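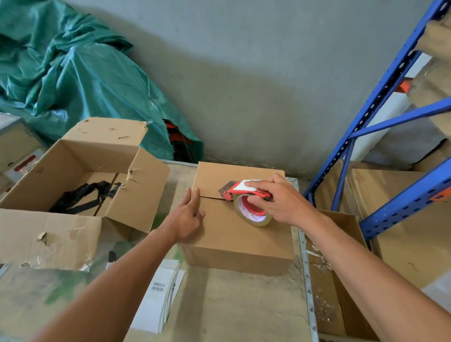

Minutes of the monthly meeting of the Tundham Seed and Plant Exchange, 3/6/25, in the reading room at Witbridge. The meeting was opened at the usual hour and the minutes from the last time were read and accepted with one correction: the word "leeks" should be "leaks", as it was about the greenhouse roof. Apologies were received from two members. Before the agenda, the chair thanked everybody who packed parcels for the spring posting. Clear tape along the middle seam of the box, put on with the red hand dispenser, is the way we close all boxes now, and members are asked to continue so also in autumn.

1. Seed posting, spring

Altogether 600 packets were sent, more than last year. Most went to members, and the rest to three school gardens and to the growers in Koo, with whom we exchange since two years. The growers in Koo wrote back that the broad beans came up well but that the coriander did not come at all. The same complaint has come from two members here. It was agreed to throw away what is left of this coriander and not to offer it again under any name.

The secretary reported that 23 packets had no label inside, only on the outside. When the outside label falls off, the packet is useless to the person who receives it. It was decided that the name of the plant and the year of collecting must be written in pencil on a slip inside the packet. A member asked if ink is allowed. It is not, as ink becomes unreadable if the packet gets damp.

2. Greenhouse roof

The repair is not finished. Two panes on the north side were replaced in February, but the rain still comes in over the potting bench, and the member who sits there has moved her trays to the other end. The firm Rurkex has been asked for a price and has sent one, but it is for the complete roof and not for the part we asked about. The meeting found it too high. The chair will write to them again and explain more clearly which part is meant -- a drawing will be enclosed this time.

Until then, a bucket stands under the worst place. Whoever closes the greenhouse in the evening should please empty it.

3. Plant sale

There was a long discussion about the date, and it was in the end left as it was. The sale will be held in the yard, and if it rains, in the reading room with the carpet rolled up. Tomato plants will cost the same as last year. The price of the herbs was raised a little, against two votes.

One member proposed that we should also sell cakes. Another member reminded the meeting that we had cakes two years ago and that there was then no place left on the tables for the plants. It was agreed to have cakes on a separate small table near the gate, if somebody brings the table. No one had offered this at the time of the meeting.

Members who bring plants are asked to bring them in the morning, already labelled. Plants with whitefly will be sent home again.

4. Waiting list for plots

There are 29 names on the list, of which some are quite old. The secretary will write to all of them and ask if they are still interested. Those who do not answer before the next meeting will be taken off. A question was raised whether a person who has moved away from Tundham can stay on the list. Our rules say nothing about it. The meeting was divided, and the point was moved to the next time.

Plot 10 is free and is very overgrown at the back. It will be offered to the first on the list, with half rent for the first year. If this person does not want it, the plot will be divided in two.

5. Water

The tap near the lower gate drips again. It was also mentioned that the long hose is very often left lying across the path, where it is difficult to see in the evening. Please hang it back on the hook after use.

6. Any other business

A member has nearly a full sack of wood ash to give away. It can be fetched from the shed.

The key for the notice board is missing. The person who has it is kindly asked to put it through the letter box, no questions will be asked.

The meeting closed a little later than planned. At the next meeting we will begin with the waiting list, and then the new offer for the roof if it has arrived.

Minutes written by the secretary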